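Bought the Illby folding table in May, used it nearly every day since. Quick review before I forget stuff. Paid 60 bucks. Legs lock fine, hinge was stiff for the first week, then ok. Weighs 19 pounds, my back says more.

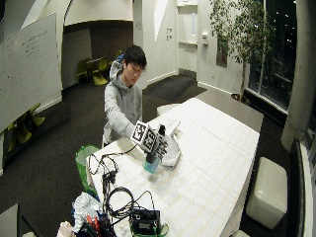 Plastic cup on a long white table.

Had a Movico before this — wobbled from day one. Illby dosen't, mostly. One foot needed a bit of felt.
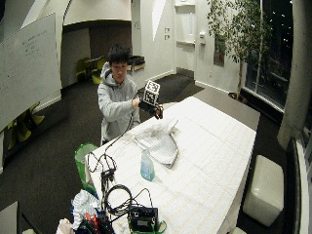
Top cleans up easy, coffee wiped off with a damp rag. Marker I'm less sure of. I'd cover it for crafts, white paper over the whole table like that one, faint grid lines handy for cutting straight. Tape the corners.
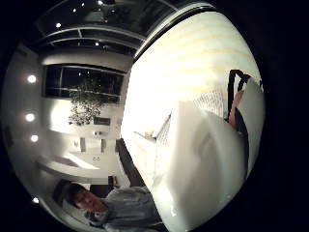
Does it fit in a small car?
Back seat down, yeah. Tight in a hatchback.

4 stars. Would of been 5 with a better carry handle.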